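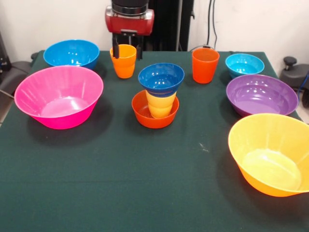 January 15, 2018
By the Trilham Tableware Group
Print | E-mail

3.2 Mixed stacks of bowls and cups

Most earlier work on household stacking deals with sets made to fit together: plates of one diameter, cups of one taper. In shared kitchens the cupboard seldom looks like this. Pieces from several sets end up on the same shelf, and a stack has to be built from whatever is to hand. The Trilham trials were therefore run with plastic bowls and cups of unequal size, laid out on a table covered with a dark green cloth. The cloth was kept throughout, as light plastic slides easily on a bare surface and a bowl that moves when touched is hard to score.

The full record holds 1,045 placements. Of these, 670 put a piece directly on or into another piece, and the remainder put a piece on the cloth. Only the first group is treated in this section. Placements on the cloth are taken up in Section 3.4, together with the question of how much clear space is left between pieces.

We separate two kinds of contact. In a nested contact the upper piece sits inside the lower one and is held by its wall or floor. In a capped contact the upper piece rests on the rim of the lower one, or its base enters the mouth only a short way. A cup standing in a bowl is nested under this rule, even where the bowl is much wider than the base of the cup and does little to hold it upright. Villis scores such a case as free standing. We did not follow this, although the two schemes agree on nearly everything else.

Alternating stacks, in which bowl and cup follow each other from the bottom up, use both kinds of contact. Figure 2 gives a case with an orange-red bowl at the base, a yellow-orange cup standing in it, a dark blue bowl round the upper part of that cup, and a second yellow-orange cup on top. The other pieces stand apart from the stack.

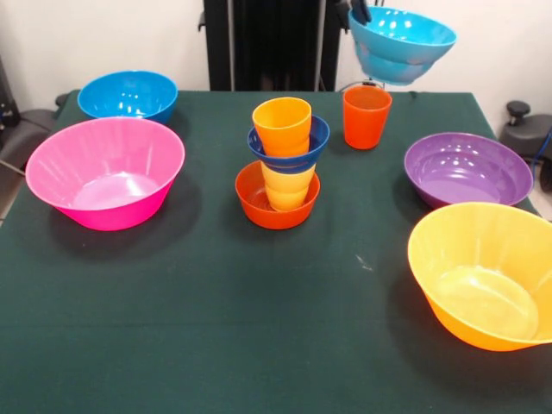

Height alone was a poor guide to whether a stack would be left in place or taken down again. The width of the lowest piece mattered more, and so did the tilt of any bowl used part way up. A tilted bowl gives the next piece an uneven seat, and the lean is passed upwards. Where the bowl lay level, a further cup could usually be added without shifting what was under it.

Colour was recorded but not used in scoring. Pieces of one colour are not always of one set – an orange cup and an orange bowl may have quite different tapers – and sorting by colour gives no sure guide to fit. The Boda scheme, which groups by colour first and by shape second, was tried on 500 of the placements and then dropped. The Pesonen index, based on rim width and depth, was used for the rest and later applied to the whole record.

Ten placements could not be assigned to either kind of contact and are listed separately in the appendix.

This site uses cookies. By continuing to read you agree to their use. Sign up for our newsletter to hear when the February issue is out.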